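Does Switching Candle Suppliers Save Money? A Look at the Baststead Claim

3. Background

Our group was asked to check a claim made in a course reading about Baststead, a small chain of home goods shops. The reading says the chain cut its costs a lot by dropping its old candle supplier, Torneck, and buying from Bensaid instead. We were supposed to explain why the switch worked. After two weeks with the numbers we are not sure that it did.

The saving quoted is 3869 dollars over one season. That sounds solid until you ask what was left out. The figure compares invoice totals only. It does not include shipping, and Bensaid ships from Bodovia, a much longer trip than the one from Torneck's warehouse. It also ignores returns. The shop's own return log goes up after August, but the reading never mentions it.

We also had trouble with the word "season." For Torneck it covers the fall and the holidays. For Bensaid it seems to stop before the holiday orders came in. If that is right, the two totals do not cover the same stretch of time, and subtracting one from the other tells you very little. 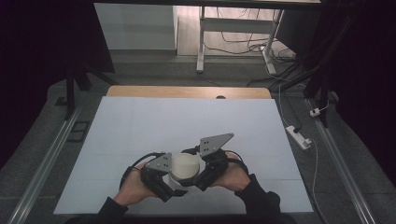

Figure 2. A pale cream cylindrical object with a rounded top, held over a light-colored sheet.

4. The customer survey

The second piece of evidence is a survey in which 59 percent of shoppers said they liked the new candles "as much or more." We have two complaints. Only 30 people answered, and all of them were asked at the register, so anyone who had stopped buying candles was never counted. And "as much or more" lumps together people who noticed no change and people who were happier. We asked for the split and were told it had not been kept.

There is also the matter of 59 percent of 30, which does not come out to a whole person. Maybe some people skipped the question. The report does not say.

5. What we would need

To say anything firm we would want shipping bills from both suppliers, the same months for each, and returns by product. Price per hour of burn time would help too, as the Bensaid candles are sold by weight and the Torneck ones were sold by the piece. We tried to convert one to the other and got different answers depending on which catalog page we used.

Two of us still think there was probably a small saving. The rest of the group would not go that far on these records.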